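Handing over a software project without losing the plot
Speaker notes, Sabina Procházka

Slot is 40 minutes including questions. Clicker is in the side pocket of the laptop bag. Slides with a star can be dropped if the session before overruns.

Slide 1. Title

Say who I am and where I work. I look after support and handover at Citden, a small firm that takes over business software other people have built. Most of our clients come to us when the first supplier has moved on, been bought, or put its prices up.

Ask for a show of hands: who has taken over a system from another team in the last year? Who was given written notes? Leave a pause after the second one.

Slide 2. What the talk covers

The period between signing the contract and being the only people who pick up the phone. I won't talk about sales or about rewriting the system from scratch. Rewriting comes up in questions every time, so keep the answer short and point them to Kalliopi, who is speaking after lunch.

Slide 3. The Tumwood job

Background, keep to two minutes. Tumwood hires out scaffolding and access equipment. Their booking system was built over nine years by a supplier called Matić. It does quotes, deliveries, returns and invoices. Matić gave notice in October and agreed to stay on for a fixed handover.

We were given a code store, a list of servers and a folder of 261 documents. The folder looked good. Then we sorted it by the date each file was last opened, and most of it had not been touched since the first release. Pause here and let people take it in.

Say that Matić were helpful throughout and have seen these slides.
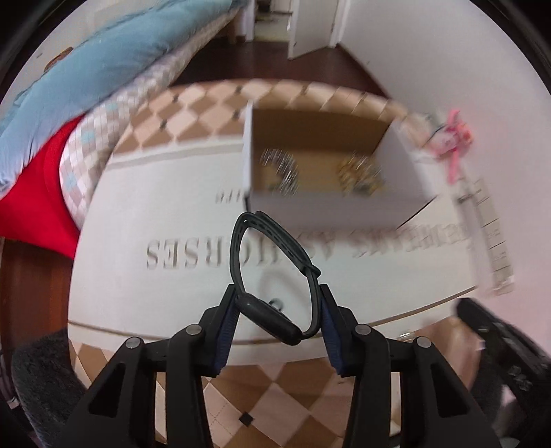 Slide 4. Start with the calls

First thing we asked for was the support log. It had 654 calls in it for the previous year. Kalliopi Popescu read every one and put each into a plain group: login, printing, wrong price, lost booking, other.

Points to make:
434 of the calls came from the same screen, the one where a hire is extended past its return date.
None of the documents in the folder mentioned that screen.
The depot staff had a way round the fault and had been teaching it to new starters for years. It was written on a card by the desk.

Tell the story of the card. The workaround was to close the hire, open a new one, and type the old number in the notes box. The invoice run then read the notes box. So when we fixed the screen on the test system, the invoices stopped matching. This is the part of the talk people remember, so don't rush it.

Slide 5. Sitting with people

We spent a full day in each depot before changing anything. Two of us went, one to watch and one to write. We asked people to do their normal work and not to give us a tour.

Things worth passing on:
Go on a busy morning. The yard at half past seven is a different place from the yard at two in the afternoon.
Ask what they do when the system is down. Tumwood had a paper pad for this, and the pad had two boxes that the screen didn't have.
Write down the words they use. The system said "asset", the yard said "kit", and the accounts office said "line". We now keep a short word list for every client.

Slide 6. The handover list *

Show the list as it was on the first day and again at the end. Don't read it out. Pick three rows: who renews the certificates, where the backups go, and who can approve a change out of hours. For the second row the answer we had been given was wrong. The backups were going to a machine that had been replaced, and the nightly email still said they had worked.

If there is time, explain how we tested it. We asked for last month's copy to be restored to a spare server and timed it. It took two attempts. Since then we do a restore in the first week of any handover, before we have read much else.

Slide 7. Working side by side

For the middle part of the handover both teams took calls. Matić answered and we listened, and after that we answered and they listened. Money came up here. The client is paying two suppliers for the same work during this time and will want it to be short. Be straight with the room about this. Tumwood wanted to halve it and we said no. We did agree to drop the weekly report, which saved a few hours and which they weren't reading.

Mention Fumetti, the tool we use to draw out the path of a booking as a strip of small boxes, one box for each step a person takes. We built it for ourselves and it is rough. The drivers could read it and correct it, and that was enough for us. Someone will ask if they can have a copy. Yes, see me afterwards.

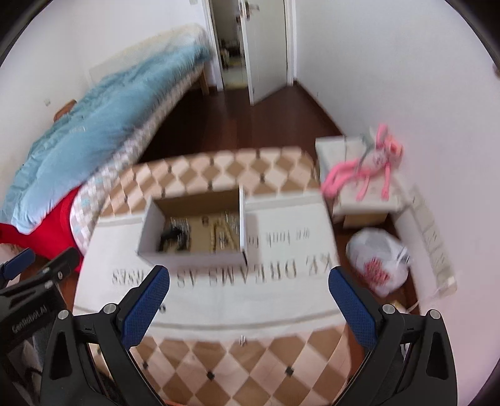

Back to the calls for a moment. During the shared period the number of calls went up, and the Tumwood board noticed. People had started reporting faults they had put up with before, as they now thought somebody would deal with them. Warn your client about this in advance. We didn't, and had an awkward meeting.

Slide 8. What we got wrong

Keep this plain.
We left the invoice run until late, when it should have been looked at in the first fortnight.
We asked for access to the live servers by email, one at a time, and lost days waiting.
We let one person on our side hold all the knowledge about pricing. She went on leave and we had to ring her.

Slide 9. What to take back to the office *

Read the support log before the documents. Restore a backup. Visit on a busy day. Agree the length of the shared period in the contract, with a price next to it.

Slide 10. Questions

Likely ones:
How big was the team? Four, and not all full time.
What if the old supplier won't help? Then the support log and the users are all you have, and the quote should say so.
Did you keep the workaround? Yes, until the end of the financial year. Then the notes box went back to being a notes box.
Do you use the client's own testers? At Tumwood, two people from the hire desk, paid for their time by the client.

Leave the contact slide up. Pick up the adaptor from the lectern before going.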